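3.2 Storage at home

Most storage advice for green tea is written for shops. Homes are different. Packs get opened, half used, left near the stove. We asked households in Granmont and Wudero to keep a simple log from 26th January: where the tea was kept, when the pack was opened, when the last cup was made. Logs were kept for 90 days. Four households dropped out before the end and are left out of Table 3.

Two findings. First, place matters more than pack type, at least in our logs. Tea kept over a stove was rated stale after nearly 6 weeks, cupboard tea lasted longer. Second, people trust single sachets too much. Many said a sachet "keeps forever" and so never closed the outer box (see Fig. 3 for the kind of pack meant). Lids were left off, or lost alltogether. 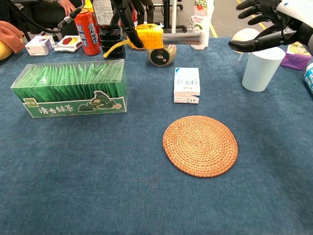

Figure 3. Boxed green tea in sachets, clear plastic lid, with a round woven coaster and other household items.

Loose tea users did better here. They clipped bags shut, used tins, wrote dates on tape. Same pattern in both towns. Wong (the humid site from the June pilot) is not included, logs too patchy to use.

Limits: ratings are by taste, one drinker per home, no lab test of the leaves. Sumow tins were handed out to some homes halfway thru and this may have changed habits. We did not correct for it. Water temperture was not logged either. Section 3.3 takes up cup size and steeping time.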